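From: Nathalie Pelletier
To: Doucette Street Kitchen list
Subject: Re: [kitchen] Pans, re-seasoning and what to do before July

Murray MacDonald wrote:

> I was in on Thursday and made the pancakes for the early group. The
> two big carbon steel pans are sticking again. I scrubbed one of them
> back and put oil on it but it still grabs in the middle. Are we
> supposed to be using soap on these or not? The sheet by the sink says
> no and Manon says yes. Also, do we want to just buy nonstick and be
> done with it? The supply place has them for 39 each.
>
> Murray

Murray,

Thanks for writing this up. I'll take the questions in order.

Soap is fine. The sheet by the sink is old and I will replace it. A small amount of ordinary dish soap does not take off the seasoning. What takes it off is soaking, the green scrub pads, and anything acidic left sitting in the pan. Mackenzie Bergeron made tomato sauce in one of them last month and held it on low through the whole lunch service, and I think that is where your bare spot in the middle came from. No blame there, the sheet doesn't mention tomatoes at all.

Do not put them in the dish machine. I found one in there again on the bottom rack.

On the oil: if you wiped it on and put the pan back on the shelf, it won't have done much. It has to be heated. What I do at home:

1. Wash the pan and dry it over a low burner for a couple of minutes.
2. Put on a very thin coat of oil with a rag, then wipe it as if you were trying to take it all off again. Too much oil goes sticky.
3. Heat it until it smokes lightly, with the fan on. Let it cool and repeat two or three times.

The oven is easier if the handle can take it. Pans with wooden handles stay on the stove top, and keep the flame low enough that it doesn't come up the side.
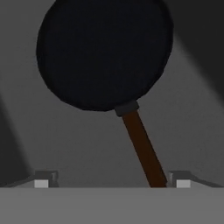

As for nonstick, I would rather not. We bought a set the year we opened and they were scratched through by winter. At 39 each we would be spending almost 123 for three, with tax, and doing it again next year. I asked Colton Fortin what he pays at Prinunetti and he said they get carbon steel at 70 apiece and have not replaced one yet. If the group wants a single small nonstick pan for eggs I won't argue, but it should hang on its own hook with a plastic turner next to it.

Other things while I have everyone:

The left rear burner is slow to light. Use the long lighter and leave the knob alone until it catches. Cosov is sending someone to look at it, no day yet.

Manon Robichaud has the key to the dry store until the end of the month. Call her before you come in if you need flour or rice.

We need 2 people for the early shift in July. Murray has said he can do the first week. Reply to me and not to the whole list, please.

If anyone still has the large ladle, I'd like it back.

Nathalie

--
Doucette Street Kitchen list
To stop getting these messages, reply with "remove" in the subject line.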